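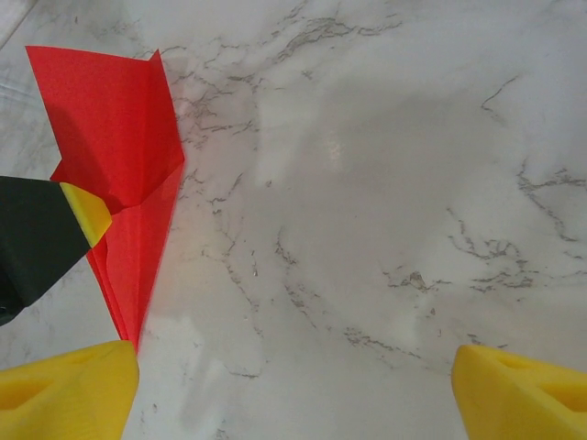
Red paper folded to a narrow point, with a fin raised along one side.

Paper Plane Folding: Frequently Asked Questions

These are the questions we get most often about the Rarisine folding sets and paper folding in general. If yours is not covered, use the contact form at the bottom of the Fukosside help page.

What paper should I use?
Ordinary copy paper works for most planes. Letter size is fine. Very heavy paper and card stock are hard to crease once you get past three or four layers, and the nose will spring open. Tissue and gift wrap are too soft to hold a wing shape.

Does the color matter?
Not to the way it flies. A strong color such as red is easier to find in grass and on top of bookcases. If the paper is colored on one side only, start with the colored side down so that it ends up on the outside.

Which fold comes first?
For the basic dart, fold the sheet in half lengthwise, crease it and open it again. The center line is your guide for every fold that follows. If it is off, the plane will be uneven and will pull to one side.

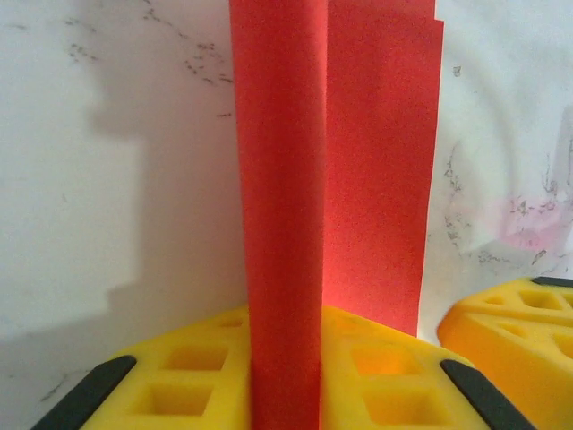
A sharp lengthwise crease in a red sheet.

How do I get a sharp crease?
Work on a hard, flat surface. A kitchen counter or a desk is good; a bed or a carpet is not. Line up the edges first and hold them in place with one hand. Press from the middle of the fold out to each end with the other. Then go over it again with the back of a fingernail or the edge of a ruler.

The two halves do not line up exactly. Do I have to start over?
No. A small difference at the tail makes little difference in flight. A difference at the nose is worth fixing, so open the last two folds and redo them. If the paper has been refolded several times in the same spot, use a new sheet.

My sheet has a small tear at the edge. Can I still use it?
Yes, if the tear is short and away from the nose. Put a piece of clear tape over it before you fold. Use as little as you can, and put a matching piece on the other side to keep the weight even.

Why does the nose come apart?
There are several layers at the point and they push against each other. Press the nose flat under a heavy book overnight. A single staple or a small piece of tape on the underside also works.

My plane dives straight into the floor. What can I do?
Bend the back edges of both wings up very slightly and throw again. If it climbs and then drops, you have bent them too far. Make one change at a time.

How many sheets are in a pack?
The standard Rarisine pack has 800 sheets in assorted colors. The classroom pack has 1000. Red is also sold by itself under item number 3721.

Can I mix Rarisine paper with the Evero sheets?
Yes, but not in the same plane. Evero sheets are cut a little narrower, and the printed guide lines will not match.

Can I return an opened pack?
Unopened packs can be returned within 14 days of delivery. Opened packs can be exchanged only if the sheets arrived bent or damp. Packs bought from Öztürkmen stores must go back to the store where you bought them.

Can the paper be recycled?
Yes. Take out any staples and remove the tape first.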